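Gönül Duman on teaching the pickup task

Gönül Duman runs teleoperation for the Hernis project at Brinodon, where operators drive a two-armed robot through household chores and every session is recorded for training. The dataset stands at 1,464 accepted episodes. The target is 2,000.

She started with kinesthetic teaching, moving the arms by hand. "It works for one arm and a fixed part," she says. "With two arms on a floor task, the operator ends up in the camera view and leans on the joints." Remote control took over in September.

Litter pickup remains the slowest task. Wrappers and tissue deform under the fingers, and the release has to happen inside the rim. "If the operator opens early, we keep the episode but label it," Duman says. "A recovery is useful data — a miss that gets ignored is not."

New operators train for up to 6 hours before their episodes count. She asks them to hold still for a moment above the basket and then let go. "The policy copies hesitation too, so the pause has to be in the same place every time."

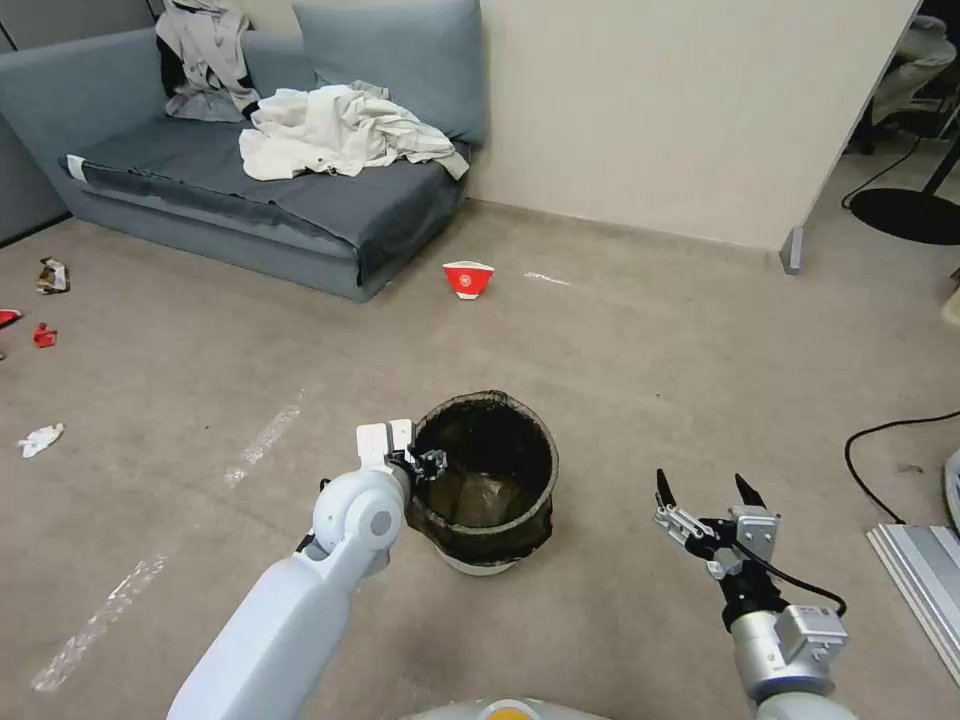

What comes after Hernis

Duman wants the next set recorded in homes, beginning with 800 episodes of laundry sorting. "The controller stays the same. The rooms will change."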